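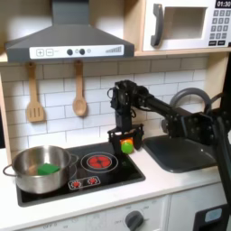 Good practice at the small kitchen bench – gallery

Published Jul 8, 2019, by Drahomíra Havlíček, Lurville

In our workshop at Lurville we write down the rules for working with small robot arms, and every year we look at them again. This page belongs to the third version of the rules. The full text is a long one and people do not read it with pleasure, so I was asked to make a gallery page, where the work can be seen and the rules stay short. The rules are meant for everybody who works with a table arm: students, guests, and also us who have done it for years and became a little lazy.

The rules are not a law and they do not replace the manual of your arm. When the manual is stricter than we are, please follow the manual.

At the bench

The toy kitchen is our usual place for pick and place work. The gripper is open around a small round toy in green and orange, at the edge of the counter next to the cooktop. Rule: come to the object from above when this is possible, and with the fingers already open. Do not open them at the last moment beside the object.

The pot on the cooktop has a green sponge inside. Rule: before the first run, write in the log what is in every container. A person who reads the log after half a year does not know if the sponge was a part of the task or was forgotten from the day before.

The arm reaches over the sink, and its cable makes a loop above, near the faucet. Rule: move the arm by hand slowly through its whole path before you turn on the power, and watch only the cable. It must not catch on anything and it must not become tight at the far end of the path. At Dellness, where I worked before, we lost a good arm in this way, and the repair took until October.

The spatula and the spoon hang on hooks under the hood. Rule: things which hang are obstacles too. Put them in the bench drawing with their full length, also when the task does not need them. If you take one down, change the drawing on the same day.

Before you start

Everybody who will be near the bench must know where the stop button is and must press it one time. It is not enough to point at it. After the press, start again from the home position.

For the first 3 runs of a new task we use 30 percent of the normal speed. If one of them goes wrong, the counting begins again from zero. This rule gets the most complaints and we keep it.

Stay outside the taped line while the motors have power. When you must reach inside, for example to put a fallen object back, press stop first and say it loudly. A pause in the program is not a stop.

During the work

One person runs the arm and one person writes. They can change places, but not in the middle of a run. After 90 minutes both of them take a break, and the motors rest as well. Touch the motor cases carefully after a long series – they can be hotter than you expect.

Write the failed runs in the same log as the good ones, with the same care. We had in the past a log called Prurnum, from an older project, with only good runs in it, and it was no use to us when we wanted to learn why the grip was sometimes weak.

After the work

Bring the arm to the home position, turn off the power, and only then put the objects in their box. Check the finger pads for cuts. The pads are changed in pairs, never one alone.

Changes from the second version

The rule about hanging things is new. The rule about the log of containers was before only a recommendation. The part about batteries moved to the Bartoš sheet, which hangs next to the charger and has 4 pages.

Corrections to the text, also to my English, can be left in the blue folder by the door or sent to me at the workshop address.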